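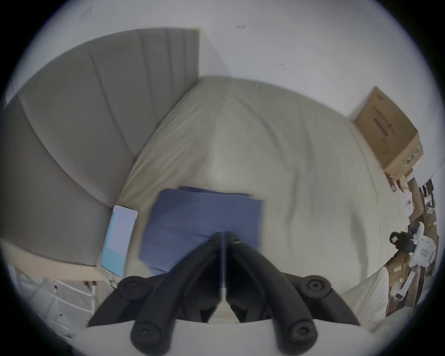 Are expensive sheets a con? (thread moved from General Home)

tumbleweed_sue
Posted 7:42 pm
My sister-in-law swears by the Brisis sheets, the ones that run 160 bucks for a queen set. I have been sleeping on whatever the discount store had on the shelf since college and I sleep fine. I'm willing to be talked into it but so far all I hear is "you'll feel the difference." What difference? Has anyone here paid for them out of their own pocket and kept them for more than a year?

gravelpit
Posted 7:58 pm
Con. Next question.

OK, longer answer. Thread count is the part that bugs me. Past a certain point they get the big numbers by twisting thin threads together and counting every one of them. You end up with a heavier sheet that traps heat. I'd take a plain percale with a modest count over any of it.

marlowe_b
Posted 8:10 pm
I have the Brisis percale, bought two sets, going on three years. No pills, no holes, the elastic is still good. Before that I was replacing the fitted sheet every winter because it wore through where my feet go. So for me the math works out. They do wrinkle like crazy, I'll give you that.

gravelpit
Posted 8:15 pm
marlowe_b wrote:
So for me the math works out.
Does it though? You could buy a lot of cheap fitted sheets for that. And you bought two sets, so each one only got half the wear. That's the trick with every "these lasted me years" story.

marlowe_b
Posted 8:21 pm
I rotated the cheap ones too. Same bed, same feet, same washer. I don't know what else you want, a lab report?

gravelpit
Posted 8:24 pm
Kind of, yeah.

Oldoakporch
Posted 8:49 pm
I worked in the linen department at the Fokero in Mallville for a long stretch, back before they closed the upstairs. Some things I'd pass along, take them or leave them.

The "100% cotton" on the front tells you almost nothing. Short fibers are still cotton. Short fibers are what gives you the fuzz and the little balls.

"Egyptian" on a label made me suspicious every time. Maybe it was, maybe it wasn't. We had no way of checking and neither did the customers.

The returns we got were mostly fitted sheets that didn't fit. People have thick mattresses now and never measure. Measure the depth, with the topper on if you use one.

And most of the early wear I saw looked to me like bleach and a hot dryer, on the cheap sets and the fancy ones alike.

tumbleweed_sue
Posted 9:03 pm
That's useful, thank you. I do use a hot dryer. How hot is too hot?

Oldoakporch
Posted 9:11 pm
I go medium and pull them out while the hems are still a bit damp. No dryer sheets on cotton, they leave a coating. Plenty of people will argue with me on that one.

pinecone77
Posted 9:16 pm
I will argue with you on that one. I've used dryer sheets my whole adult life and my bedding is soft as anything.

Oldoakporch
Posted 9:20 pm
That's the coating.

halfmoonhal
Posted 9:37 pm
Has anybody looked at the reviews on the Brisis site? 3,958 of them and I had to scroll forever to find one under four stars. I don't believe that. Show me any product that many people bought where hardly anyone got a bad seam. My guess is they ask for a review the week it shows up, when everything is still crisp. I'd like to see those same people after fifty washes.

marlowe_b
Posted 9:44 pm
That's a fair complaint and I'd agree with it. They emailed me for a review before I'd washed mine once. I never filled it out.

pinecone77
Posted 9:52 pm
What about Walczak? My neighbor has their flannel and it feels great, but that's her guest room so who knows.

gravelpit
Posted 9:55 pm
Guest room sheets last forever. See above.

tumbleweed_sue
Posted 10:08 pm
OK, I'm going to buy one Brisis fitted sheet on its own if they'll sell it that way, and keep my old flat sheet. Medium heat, no bleach. If it's worn through by next August I'll come back and say gravelpit was right.

gravelpit
Posted 10:12 pm
Save the receipt – and wash it before you decide you like it.

marlowe_b
Posted 10:19 pm
They do sell the fitted one separately. It's under "extras" at the bottom of the page, and check the pocket depth before you order.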